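Shop Tips: Drilling Cleaner Holes in Aluminum and Steel at Home

Updated December 7, 2025

I love drilling holes. There, I said it! A good hole with a crisp edge and no wobble makes me happy for the rest of the afternoon, and after years of making bad ones in a one-car garage I have a pile of small habits that I think will help you too. None of this needs a fancy machine. My drill press is an old benchtop Pinholm with a cracked belt cover, and it does lovely work when I treat it right.

Punch first, always

Drill bits wander. The tip skates over the surface until it finds a low spot, and then that's where your hole is. Mark your spot with a scribe, set a center punch on the crossing lines, and give it one good whack. On thin sheet, put a steel block underneath so you don't dish the metal. If the punch mark lands a little off, lean the punch toward where you wanted it and tap again. You can push a mark over quite a bit this way.

Slow down for steel

Most of us spin the bit much too fast. For a quarter-inch bit in mild steel I set the belt for around 1,000 rpm, and I go slower as the bits get bigger. Aluminum can take more speed. If the chips come off blue, or the bit squeals, drop a step on the pulleys and push a little harder. Light pressure feels kinder, but it lets the edge rub, and in stainless that rubbing hardens the surface until nothing will cut it. Lean in!

Use a drop of something

Cutting oil for steel, and for aluminum a bit of WD-40 or kerosene (keep the window open). Cast iron I drill dry, with a vacuum close by for the black dust. You don't need much. I keep mine in an old mustard bottle with a fine tip and put on a drop before I start, another when I back the bit out to clear chips. A small acid brush with the bristles cut short works well too, and it holds just enough.

Clamp the work, even when it's small

Especially when it's small. A bit that grabs as it breaks through will spin a loose bracket like a propeller. I use a drill press vise for blocks and a pair of locking C-clamps for sheet, with scrap wood underneath. The wood also backs up the far side of the hole so you get less of a burr. Gloves come off at the drill press, sleeves get rolled up, glasses stay on.

My friend Xolani Mofokeng put me on to sandwiching very thin sheet between two pieces of hardboard and drilling through the whole stack. The holes come out round! I used to get those ugly three-cornered ones every time, and I'd blamed the bits.

Step up in sizes, but not too many

For a half-inch hole I drill a pilot just a bit wider than the flat web at the tip of the big bit, and then go straight to full size. Lots of tiny steps chew up the corners of each bit in turn. For sheet metal, a step bit is a joy. Go slow, oil it, and stop to look at which step you're on, which I forget more often than I'd like.

Take off the burr right away

A swivel deburring tool costs very little and you'll use it on everything. Two light turns on each side of the hole. If you don't have one, a countersink turned by hand in a screwdriver handle does the job, or a bit three or four sizes larger than the hole.
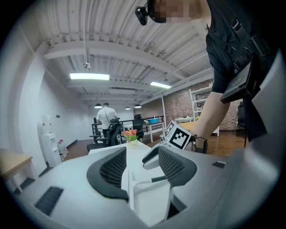

For the outside edges of a part, a fine mill file held at an angle and pushed in one direction leaves a nice small bevel. Rub chalk on the file first and the aluminum won't pack into the teeth so badly. When it does pack in, push a strip of soft brass along the grooves and it clears right out. Don't bang the file on the vise to clean it. Files are brittle, and I have two short ones to prove it.

Sweep before you oil

Chips and oil together make a paste that gets into everything, so I brush the table down before I wipe the column with oil. Never blow chips off with compressed air - they end up in your eyes, or behind the motor. A magnet in a sandwich bag picks up the steel ones. Turn the bag inside out over the trash and they all stay inside.

Sharpen sooner

If you're getting powder in place of curls, the bit is dull. I touch mine up on the grinder in November, when it's too cold to do much else out there, and then whenever one starts to complain. Keep both lips the same length, and check with a drill gauge if you have one. A bit with uneven lips cuts oversize, which is handy to know if you ever need a hole just a hair bigger than the bit you own.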